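Butelari's grasp planner, one year in

When the planning software team at Butelari moved into its current office, the grasp planner was a single program that only one developer could build. A year later it runs on every arm the company maintains, and most of the work goes into the parts that decide when to leave an object alone. We spoke with the team's lead developer on a Thursday afternoon about soft objects, slow tests and a logging tool that took longer than it should have.

The planner began with boxes and bottles. Those were finished early, and the lead says the team drew the wrong lesson from them.

"We thought we had a general method. What we had was a method for things that keep their shape. The first week with cloth and stuffed toys, the planner would choose a perfectly good grasp for an object that had stopped existing by the time the fingers closed."

The present version, called Kikside inside the company, doesn't try to model how fabric folds. It looks at the object, proposes a set of finger positions, and scores each one again while the gripper is closing. If the score drops too far, it opens and starts over. The rescoring step runs eight times during a normal close.

"People ask why not more. We tried it. The camera image doesn't change enough between steps to tell you anything, and you spend the time budget on noise."

Training data comes from recorded grasps in ordinary rooms, with whatever happens to be in them. The set used for the last release had 3934 recordings. Of those, 71 were thrown out by hand after the labels and the finger positions disagreed.

Plush toys have become the team's regular trouble. "A box has edges you can find. A plush has arms, and claws made of felt, and a strap across it, and the planner wants to treat each of those as a place to hold. You want it to go for the body. Getting the scoring to prefer a big, dull, round area over an interesting one took most of the winter."

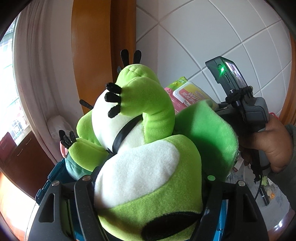

Finding the failures

The second half of the conversation was about tooling. Cisneros, the log viewer the team wrote for itself, lines up the camera image, the planner's score and the finger commands on one timeline. Before it existed, the developers compared them in separate windows.

"I put it off for months because it wasn't the product. Then we had a bug where the clock on the image side was running behind the finger commands, and every score we'd been arguing over belonged to an earlier picture. Four of us had looked at that data. You could see it in Cisneros the first day."

The fix was a short one. The team now checks time stamps when a recording is loaded and refuses the file if they don't match - a rule that annoyed everyone until it caught a second fault in November.

What comes next is Grakberg, a rewrite of the part that decides the order of moves in a crowded space. It's still in testing, and the lead wouldn't give a release month. At the moment it is too cautious and will sometimes plan around an object it could simply have picked up first.

"I'd take that over the old behaviour," the lead says. "The old one went straight through."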